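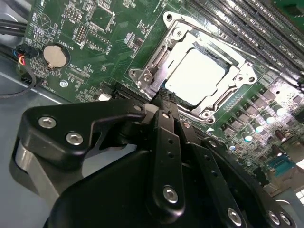

Is it hoarding if I still know what every cable is for, one reply to our last notice wanted to know. We wrote back that we couldn't say, that it sounded like a very good question, and would they mind if we came over and looked in the closet.

Udum is looking for 34 households in Nendberg and Troltorholm to take part in a study of old home computers and why people keep them. We mean the desktop under the stairs, the tower with the side panel off, the laptop that needs to be held at a certain angle. We are interested in machines that still run, machines that used to run, and machines you are going to get to when things calm down at work.

What we ask of you

You keep a short diary through March. An entry can be one line. "Moved it to vacuum, moved it back" is a perfectly good entry, and we had many like it in the pilot. We also make 2 visits to your home, one at the start and one at the end, each lasting around 2 hours. We'll ask where the computers came from, what is on them, and what you tell the other people in the house when they bring it up. You do not need to tidy. Please do not tidy.

What we don't do

We don't fix anything. We don't look at your files, and we don't take equipment away, even when a member of the household follows us out to the car and asks nicely. We are also unable to tell you what your collection is worth. In the pilot this led to some hurt feelings.

Who can join

You should be 18 or older and have at least one computer at home that hasn't been your main computer for five years. You don't have to know anything about the insides. Couples who disagree about the contents of the garage are especially welcome, though we will interview you separately. People who sell used parts for a living are asked to sit this one out.

Payment

Each household gets $300, paid after the second visit. Several people in the pilot told us they had spent it on a computer. That is also data.

How to apply

Write to Udum, Household Study, Ververidis Building, Nendberg, or leave your details at the front desk. Give your street, a phone number, and a rough list of what you have. Guesses are fine. Photos are optional, and one is plenty.

Posted Jan 12, 2024. Applications are read in the order they arrive.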